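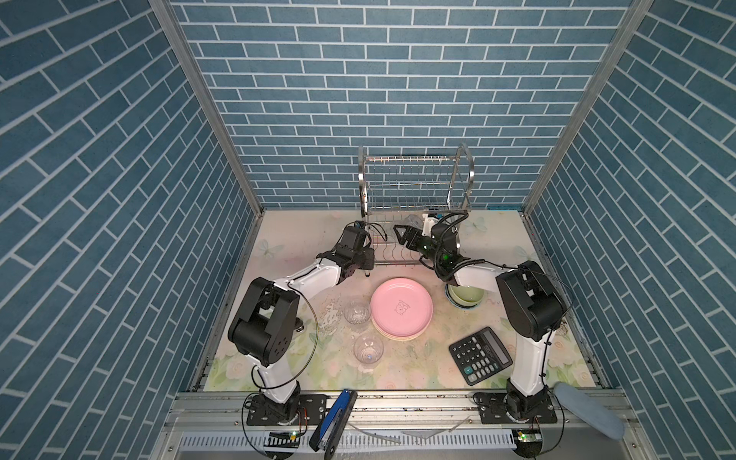 *Dish rack build, shared shop, May. Pink plates, green bowls, two arms.*

1/ Fletcher Paewai swears the Jirkau arms will be clearing our sink by summer. I've heard that one before. We're on wiring revision 2 and I still keep a hand near the switch.

2/ Prirkeck's forum says the stock grippers are fine for dishes. Whose dishes? 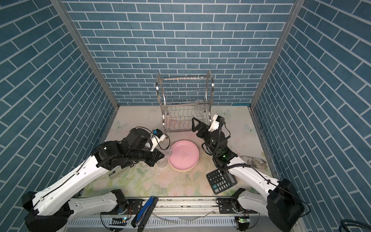

*Stapler on the rail, crumbs on the cloth. Shop standards.*

3/ Spent 112 minutes on calibration. I could wash a lot of cups in that time.

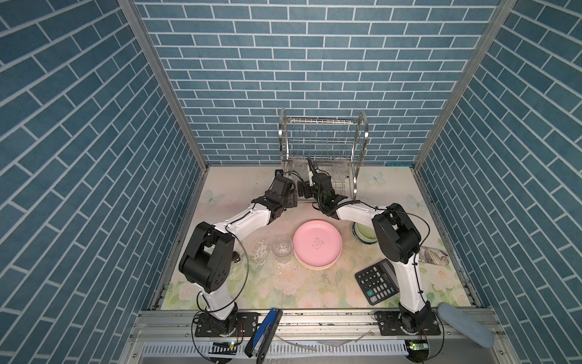
4/ My beef is with glass. Clear stuff is hard on cheap cameras, and the Tamayo script was tuned on mugs. Two glasses upside down in the rack, one upright on a wet floor, and I wouldn't bet on the script finding any of them.
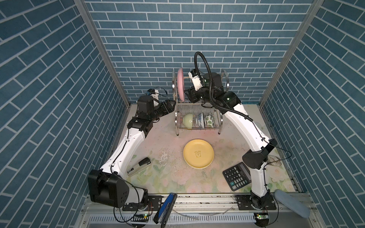 5/ I'd like to see the spacing logic before I believe in it. A pink plate on edge up top and three bowls propped below is a kind layout. Try it with a full sink, Fletcher.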